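Category: Course Materials > Sport Management > Unit Handouts

Unit 6: Judging a Foreign Signing

Read this before the seminar. It covers the first half of the unit. The second half, on transfer fees and agents, is in the February handout.

1. The question

Fans and reporters like to rank the foreign players who have come through a league. The rankings are fun to argue over, but they usually mix up several different questions. Was the player the most talented? Did he do the most for his club? Did he change how other clubs recruited? A player can score high on one of these and low on the others. When you write your own assessment, say at the top which question you are answering.

In this unit we use a made-to-measure case: the striker signed by Tralholm on a two-year contract, compared with the midfielder signed by Ferreira in the same window. Both clubs play in the same division and both had an import spot open after releasing a player. The case notes leave out the players' names on purpose, so that you work from the record.

2. What the import rule does

A league that caps foreign players makes each spot expensive, even when the wage is modest. If a club fills a spot with a player who sits on the bench, it pays twice – once in salary and once in the chance to sign someone else. This is called opportunity cost, and it should appear in any report you write on recruitment.

The cap also pushes clubs toward certain positions. Forwards and attacking midfielders take a large share of import spots because goals are easy to see and easy to sell to season ticket holders. Foreign fullbacks are less common. Keep this in mind when you compare players, as the pool you are comparing is already tilted.

3. Goals and minutes

Raw goal totals favor players who stay a long time. The Tralholm striker played 126 league games and scored 70 goals. That is a strong return, but you need to split it by season before you say much about it. A player who scores heavily in his first year and fades is a different signing from one who starts slowly and improves, even if the totals match.

Use minutes played where you have them. Games played counts a late substitute the same as a starter. Penalties should be listed in a separate column. Do not remove them from the record, but do not let them hide in it either.
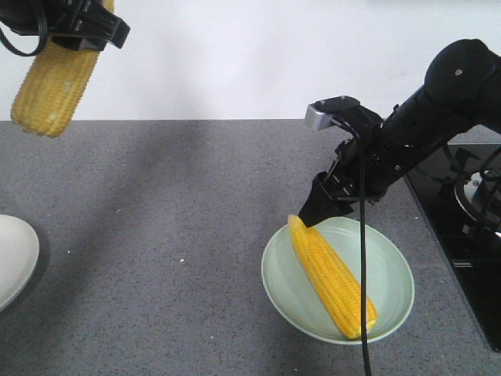
One reply on the course board last term argued that minutes are unfair to older imports, who are often rested on purpose so they stay fit for the playoffs, and that a coach who rests a player is showing how much he values him. The point is a fair one. If you think it applies, check whether the missed games fall before long trips or big matches, and say so in your report.

4. Midfielders and the assist problem

The Ferreira midfielder has a thin scoring record and would finish low on most fan lists. Assists help a little, but an assist depends on someone else finishing the chance. Chances created is a better measure for this kind of player. Better still is to look at how the team did with and without him, as long as the number of games without him is large enough to mean something. Two missed matches tell you nothing.

Watch for changes of coach. Ferreira moved to a deeper midfield in the second season, and the player's numbers dropped while the team's results improved.

5. Effect on the club

Some effects do not show up in match data. Look for evidence of the following:

- attendance before and after the signing, adjusted for home results
- young players at the same position who got a contract afterward
- later signings from the same country or the same former club

Cullano is the example to read here. After one successful import the club went back to the same league for its next signings and got mixed results. The first player's success was treated as proof that the whole league was a good place to shop. Suvham made the same mistake on a smaller budget.

6. For the seminar

Bring one page comparing the Tralholm and Ferreira signings. Pick one question from section 1 and stick to it. Include a table of minutes, goals and chances created by season, with penalties shown separately. Leave awards out of the table. You may mention them in the text if you explain who votes.

Pages that run over will be returned unread.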